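Sikeo Home > Kitchen > Cloths & Wipes > Innes Everyday Cloth

Innes Everyday Cloth, Turquoise
Item 475-T
Sold singly or in a pack of 9
In stock at Pledport. Usually leaves us the next working day.

Product details

The Innes Everyday Cloth is a flat-woven cotton cloth for counters, tables and general wiping. It has a short, even surface with no loops, so it doesn't catch on drawer handles or the rough edge of a chopping board. The edges are turned once and stitched all the way around. There is a small hanging tab in one corner.

We have carried the Innes range since the shop was still mostly table linen. The turquoise came in last February and has sold better than the oatmeal, which we did not expect. It is a clear blue-green and shows up well against pale counters and stone-look tops. If you keep one cloth for the table and another for the floor, buy two colors.

Folding and storing

The cloth is meant to be folded in half and then in half again. Folded this way it makes a pad that fits under the palm, and you can turn it to a fresh side several times before it needs rinsing. It also lies flat in a shallow drawer. New cloths have some stiffness from the finish and will spring open a little until they have been through the wash.

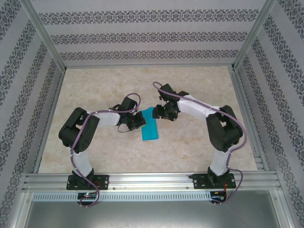

Turquoise on a beige marble-patterned tabletop.

The color on your screen may be a little greener or bluer than the cloth itself. If you need to match it to tiles or paint, ask for a swatch. Swatches are free and go out with the regular mail.

Which surfaces

Suitable for laminate, sealed wood, stone, glass, tile and stainless steel. On glass, use it barely damp and finish with a dry one. We don't suggest it for cast iron or for oven interiors, where the weave picks up carbon that will not wash out. For waxed wood use the Trinora dusting cloth, which is softer and sold without any finish.

Care

Wash before first use. Machine wash warm with similar colors. The turquoise may give off a little dye in the first 2 washes, so keep it away from whites until then. Tumble dry low or hang by the tab. Do not use fabric softener, which coats the cotton and stops it from soaking up water. Bleach will fade the color in patches.

Expect some shrinkage, mostly in length. The cloth is cut slightly long to allow for this.

Specifications

Fiber: 100% cotton
Weave: flat, unbrushed
Color: turquoise (also oatmeal, slate, brick)
Edge: single turned hem, stitched
Hanging tab: yes, one corner
Pack sizes: 1 or 9
Matching items: Innes Tea Towel, Innes Oven Pad

Customer comments

"Bought the pack of nine and gave half away. They do soften up after a few washes. I wish the tab was longer, it won't go over my hook." Jean Lennox

"Good plain cloth. Mine went in with a white shirt and I now have a pale blue shirt. Read the care notes." Angus Mackay

"Does the slate match the tea towel in the same color? Mine looks darker." Isla Urquhart

Reply from the shop: The slate tea towel comes from a different dye lot and is a shade lighter. Send us your order number and we can exchange it for a closer match. Embla Hellström, Sikeo

Delivery and returns

Single cloths go by letter mail. Packs go by parcel. Unwashed cloths can be returned in their paper band for a refund or exchange. We can't take back cloths that have been washed, unless the stitching has failed, in which case send us a note and we will replace the cloth. For orders of more than ten packs, write to Morag Moncrieff at the Pledport shop for a trade price.

Add to basket | Request a swatch | Back to Cloths & Wipes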